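Ticket 1283 - Table top, greyish patch in middle + speck
Site: Oststead, ground floor workroom
Opened by: Aidan Keane
Assigned: Gearóid Moynihan
Priority: low (was medium, see below)
Status: open, waiting on Drinis

Aidan Keane
Brown wooden table has gone pale in the middle. Both ends still the warm brown colour it came in. Noticed it when I cleared everything off to oil it. Is this wear, or is it the finish coming away? Table is under the 365 day cover from Drinis so want it logged before that runs out. Delivered October, order no. on the invoice, can dig out.

Gearóid Moynihan
Ta. Few things pls
- what have you been wiping it with
- any hot cups, trays, anything stood there for long
- does it feel rough if you run a hand over it, with the grain and then across
- photo with the top clear, lights as normal

Aidan Keane
Wiped with the Grerkik spray, the one under the sink. No hot stuff as far as I know, can't speak for everybody. Feels same all over, maybe a touch dryer in the middle but I might be imagning that. Photo attached 31 January 2020.

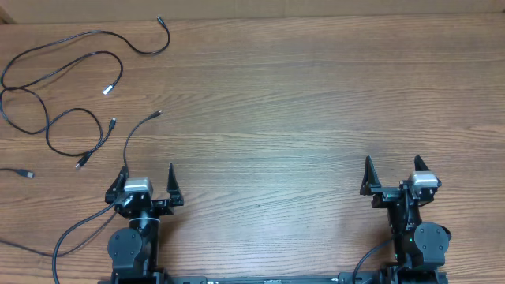 Attachment 1 - table top, paler towards the middle, small dark speck lower down

Gearóid Moynihan
Got it. Grain looks fine to me, wavy lines carry on through the pale bit, no obvious edge to it. A spill or heat mark I'd expect a ring or a line. Could well be light bouncing off. Before we go to Drinis:

1. Turn off the overhead, look again from the other end
2. Look at it low down from the side, see if the patch moves with you
3. Damp cloth, plain water, no spray. Dry straight off
4. Leave overnight and check again

What's the speck? Dent or dirt?

Aidan Keane
Didn't spot that till you said. Will try a fingernail.

Aidan Keane
Done 1 and 2. Patch shifts when I move, nearly gone from the far end with the light off. So mostly shine. Still think its a bit duller than the sides tho. Speck won't come off with nail. Not deep. Haven't done 3 yet, out of clean cloths.

Ihor Fedoruk
Butting in, had the same on the Keane bench upstairs. That was spray build-up. Took 2 goes with warm water and a drop of washing up liquid, then left it alone for a day. Don't oil over it, you'll seal it in and be sanding.

Gearóid Moynihan
Agree, hold off the oil. Dropping to low. Aidan can you do 3 with Ihor's method, small test bit first near the back edge. Speck: leave it, I'll bring the wax sticks when I'm next over. I'll message Drinis anyway so there's a date on it.

Drinis ref 37, sent. No reply so far.

Aidan Keane
Cloths arrived. Test bit done, drying now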